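Demetrius Oyelaran has been making the same pot of soup, with changes, for most of his working life. He cooks lunch five days a week at the Dresdale, a small kitchen in Plarnville that seats 40, and on Wednesday he does a chilled cucumber and yogurt soup that sells out before one o'clock. Isla Dunstan, who edits the Baird food pages, talked to him after the lunch rush.

He started with hot soups and only came around to cold ones when the kitchen fan broke one July. "I had a case of cucumbers and a bucket of yogurt," he said. "I didn't want to turn the stove on. The first batch was too thin and I sold it anyway."

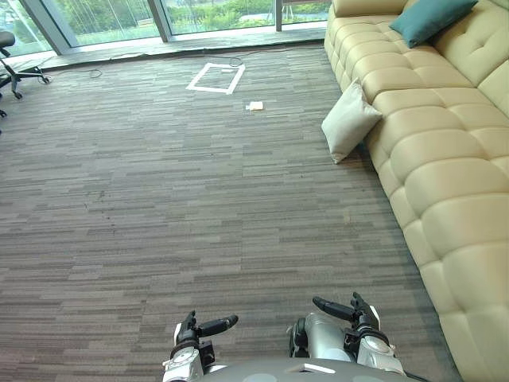

The recipe he uses now starts with 500 grams of plain yogurt, the full-fat kind, and 635 grams of cucumber, weighed after peeling. He grates half the cucumber and salts it in a colander for twenty minutes, then blends the other half with the yogurt, a clove of garlic, dill and the juice of a lemon. He is particular about colour. "It should be cream with a bit of green in it," he said. "If you leave all the peel on, it goes the colour of a pond." For the shade he wants, he pointed to the long tufted sofa, cream leather with two throw pillows on it, and said to go one step greener than that. He keeps a strip of peel from each cucumber and blends it in for that reason.

Salt goes in twice, once on the grated cucumber and again after the soup has been in the fridge. Cold food needs more than you expect, he said, and there is no point tasting it warm and deciding then. He lets it sit for four hours. Overnight is fine too, but the garlic gets louder, so he cuts it to half a clove.

Toppings change with what comes in. In May it is radishes and chives. Later on he uses toasted walnuts, or corn cut off the cob and fried hard in butter until it catches a little. He buys most of his vegetables from Bromia, a farm outside town, and picks them up himself.

"Their cucumbers have a bit of bitterness near the stem," he said. "I cut off a couple of centimetres and taste it. If it's bitter, I cut off some more."

He doesn't like bread in the soup, though plenty of customers put it there. He serves flatbread on the side, brushed with oil, and leaves it up to them.
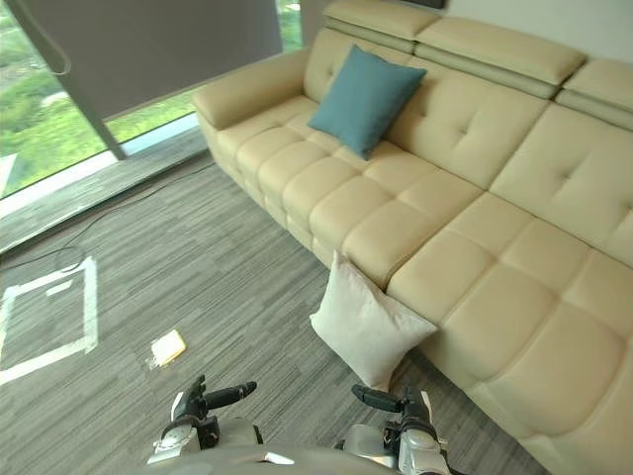 Can you make it with Greek yogurt?

"You can, but thin it with cold water or a bit of milk first. Straight Greek yogurt makes a dip. Add a few spoonfuls at a time and stop when it pours off the ladle."

He has also tried it with buttermilk, which he found too sour on its own and fine when mixed half and half with yogurt. Leftovers keep for two days in a jar with a lid. The soup separates a little and needs a good stir. He doesn't freeze it.

Next he wants to work on a cold beet soup, which he has put off on account of the stains on his cutting boards. He has bought a separate board for it and expects to have the soup on the menu by August.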